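Skalinero Help > Builds at home and in shared shops > Hand-held grippers

Left gripper loses tracking near the table edge, right one is fine

Posted by Pak-hei Peng

Two hand-held grippers, Telix encoder boards in both, printed shells, parallel fingers driven by a trigger. Purpose is to record demonstrations of clearing small items off a table so that a pair of arms can be trained on the same motions later. The arms are not built yet. For now it is only the hand-held side, in a shared workshop where I get the floor after 7 in the evening.

The pose of each gripper comes from its own tracker on the top plate. Finger opening comes from the encoder. Both streams go over USB to one machine and are stamped on arrival. I use the Plungate recorder, default settings except for the buffer, which I set to 212 samples after reading an older thread here.

The problem is on the left side only. When I reach low over a bowl, the logged position of the left gripper drifts toward me, then snaps back once I lift. The size of the snap varies. On the right side, same motion, same height, nothing. I have done the following:

Swapped the USB ports. No change.
Swapped the encoder boards. No change.
Re-ran the floor calibration twice. The second run reported a lower error than the first, and the drift was the same.
Turned the finger force down on the left. No change, and I did not expect one.

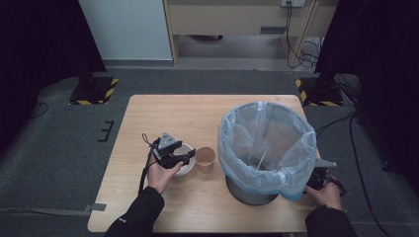
The task order is always the same: cup first, then bowl, then back to the start position with both fingers open. The drift shows up on the bowl step in most recordings but not in all of them, so I can't call it a fixed offset. It also shows up with the fingers fully open and nothing held. That seems to rule out load on the shell.

Recordings affected by this are useless for training, and I would like to stop throwing out half an evening's work. Is this a tracker problem or a mounting problem, and how do I tell them apart without buying a second set?

Hermenegildo Bautista

Mounting problem until proven otherwise. You swapped the boards and the ports, but you did not swap the trackers. Do that first. Move the left tracker to the right gripper and the right one to the left, keep everything else as it is, and record the bowl motion again.

If the drift follows the tracker, the tracker is bad. If it stays on the left, it is the plate, the cable, or where your body is.

For the plate: take the tracker off and check the screws under it. Printed plates creep. On my first pair the holes had gone oval and the tracker could rock by 2 mm, which is nothing when you hold the gripper level and a lot when you tip it. I now put heat-set inserts in the plate and a drop of threadlocker on each screw.

For the cable: tape it to the back of the shell with a slack loop before it leaves the gripper, then run the rest along your forearm to the elbow. A cable that hangs free pulls on the connector when you reach down. If the connector is on the tracker itself, that pull goes straight into the plate.

For your body: put the gripper on a stand at bowl height, in the same place, and log for two minutes. Then lean over it the way you do when you reach, without touching it. If the pose moves while the gripper is standing still, you are blocking the line of sight and no amount of work on the mount will help. Move the table or move the base stations.

Do these in order and change one thing at a time. Your recorder log has a validity column -- it is hidden by default in Plungate, turn it on under View. Zeros in that column during the drift point to line of sight. All ones point to something mechanical.

tovar_shop_user

had the same thing, it was the usb hub. get a powered one

Pak-hei Peng

Trackers swapped. The drift stayed on the left, so the tracker is cleared. I do not use a hub, both are plugged straight into the machine.

Validity column was all ones through the drift in the recordings I checked. I pulled the left plate and one of the screws turned by hand. The hole is not oval as far as I can measure, but the plate had a crack running from the hole to the outside corner, on the underside where the tracker covers it. Printing a new one in PETG at a higher infill, with inserts.

I ran the stand test as well with the old plate still on. No movement when I leaned over.

Hermenegildo Bautista

That is your drift. Redo the tracker-to-fingertip offset after you fit the new plate, on both sides, even if you only replace one. The recorder keeps the old offset under the gripper name and will apply it without a warning.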